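Can a robot do my chores yet? Questions I keep getting

I'm Oľga Jireš and I write the Troltus newsletter, mostly about home robots and whether you should get excited about them. I answer the same emails over and over, so I've put them all on one page. Last updated in August.

So can a machine do my housework or can't it?

Some of it, slowly, and mostly in simulation. Vacuuming a floor is fine, we've had that for years. Picking things up and putting them where they go is where it gets messy. I've been following a practice run of the Kuruc software, which drives a two-armed robot around a simulated home, and I've now sat through almost 6 hours of it. (My family thinks I've lost it.) A good part of that is a gripper getting itself into position next to a wall or a cabinet before it does anything you'd call a chore.

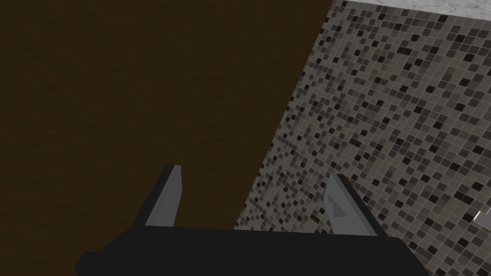
Why practice in a simulation at all?

Breaking a simulated mug costs nothing! You can also run the same chore all night, change the wall tiles, swap the floor for something ugly and bright, and see whether the robot still knows what it's doing. The run I followed had 1,754 attempts logged in it, and I can't think of a real kitchen that would survive that many.

Does something that works in simulation work in my house?

Sometimes. Friction is the big one, and cloth is the other. Norbert Kratochvíl at Jalterau answers my dumber technical questions, and he told me he trusts a simulated drawer a lot more than a simulated sweater. I've stopped believing any percentage that comes with no mention of a real room.

Which chore do you watch for?

Drawers, every time.

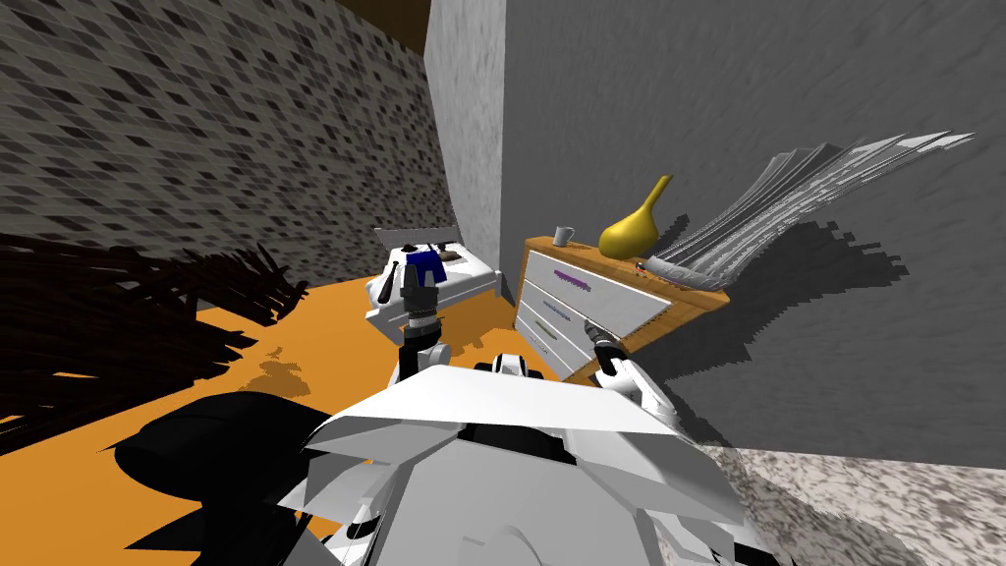 I got hooked on drawers because my own dresser sticks and I open it with my hip, so I like seeing how anybody else handles it. A robot has to find the front, get its fingers to the right spot, and pull straight back without dragging the whole thing along. Then there's all the stuff people keep on top. A mug sitting at the corner and a tall skinny-necked vase right beside it would make me nervous with two big arms moving around, and I have perfectly good eyes. I give extra credit to any system that gets a drawer open and leaves the top as it was.

What about laundry?

Folding demos look great now, but check whether the shirt started out flat on a table. Finding a shirt on a bed, working out which end is up and getting it into a drawer is a much longer job -- and it's the one I'd pay for.

Are shop floors further along?

Yes, for the repeat work. The Trusen packing line I visited has two arms that move the same boxes to the same place all shift, and they're good at it. Ask them to tidy the break room and you'd be back where the home robots are.

Should I buy one now?

I haven't. If you have money to burn and like tinkering, go ahead and write to me about it, please! Otherwise get a decent robot vacuum and wait.

Can I send you a question?

Sure, just reply to any newsletter. I read them in the morning with coffee, and I'm slow with the long ones.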